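4. Setting up the supplies list

This section is for the person who prepares the flat for the first time in the Munov booking book. If your flat was already in the old book from Clonside, please read section 7 before, so you will not enter the same articles two times.

The supplies list is the part of Munov where you write what the guests can use and take: soap, toothbrushes, paper, wipes, coffee, light bulbs. The list does not order anything by itself. It only shows when an article goes under the limit you have given.

4.1 Before you begin

You need the key code of the flat, a pen, and the paper sheet "Cupboards" which is at the end of this guide. The first entry takes about 50 minutes for a flat with one bathroom. Please do it when there are no guests in the flat.

Note: If two persons work in the same list, only one should have it open for writing. The other one can read it, but the fields stay grey.

4.2 Making the cupboards

1. Open Munov and choose the flat from the left column. The flats are sorted by number, not by street.

2. Press "Cupboards" and then "New".

3. Give the cupboard a name which a stranger can understand. "Bathroom, upper shelf" is good. "Margaux's shelf" was used in flat 247 for a long time, and the new cleaners did not find it.

4. Choose whether the cupboard is open for guests or locked. An article in a locked cupboard does not appear in the welcome letter.

5. Press "Keep". If you only close the window, the name is lost.

Repeat the steps 2 to 5 for each cupboard. A drawer is also a cupboard in this sense.

4.3 Entering the small articles

Small articles for hygiene must be in a closed packet when they are given to a guest. Enter them by the piece, also when you buy them in a box. Wipes are entered by the container and not by the single wipe; the number which is printed on the label can be written in the field "Contents". 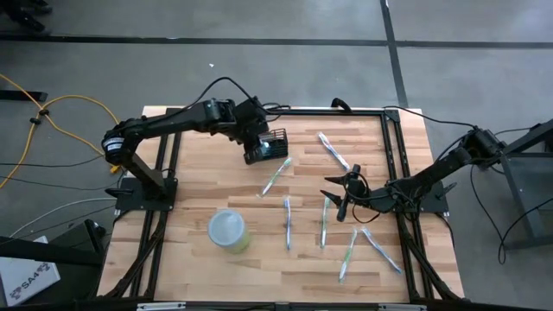
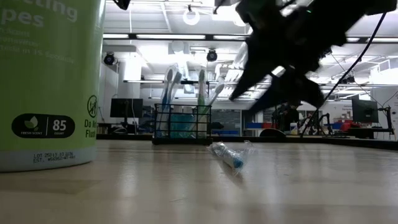 1. Open the cupboard in which the article will be stored.

2. Press "Add article" and type the first letters of the name. Munov shows the names which are already known. Please use one of these if it is possible, otherwise the yearly report has "tooth brush" and "toothbrush" in two different lines.

3. Write the quantity which is in the cupboard now.

4. Write the limit. For articles that every guest can need, we advise the number of beds plus two.

5. Choose the supplier. The standard supplier is Jemal. For the flats on the Trivbridge side you can also choose "Bought locally", and then the receipt must go in the blue folder.

6. If the article has an expiry date, enter it in the field "Use before". When the packet shows only a lot code, leave this field empty and do not put the code there. It belongs in "Remarks".

Caution: Do not store cleaning products and food in the same cupboard, also not for one night. Munov gives no warning about this.

Caution: Most wipes must not go into the toilet, and the pipes in the older houses are narrow. Tick the box "Bin only" for such articles. The sentence is then printed in the welcome letter in the guest's language.

4.4 Checking the list

When all cupboards are ready, press "Print check sheet". Go through the flat with the paper and compare. It is better if a second person does it. If there is a difference, correct the number on the screen and write your initials in the remark.

The check sheet has a code at the bottom. Code 346 means that the list is complete. Code 516 means that one cupboard has no articles or one article has no limit. In this case the name of the cupboard is printed in thick letters. You can continue to work with code 516, but the flat will not be included in the order for the next month.

4.5 Changing a limit later

1. Open the article and press "Limit".

2. Enter the new number and the month from which it is valid. For the winter season this is normally November.

3. Press "Keep". The old limit remains visible in the history and cannot be deleted.

Note: A limit of zero switches the message off for this article. It does not remove the article.

4.6 If something does not work

The article does not appear in the welcome letter: look if the cupboard is set as locked (4.2, step 4).

The quantity is below zero: someone has entered a use before the delivery was entered. Enter the delivery and the number becomes correct.

The supplier field is empty and grey: your account has no right to order. Please write to Tomomi Shibata at the office and give the number of the flat.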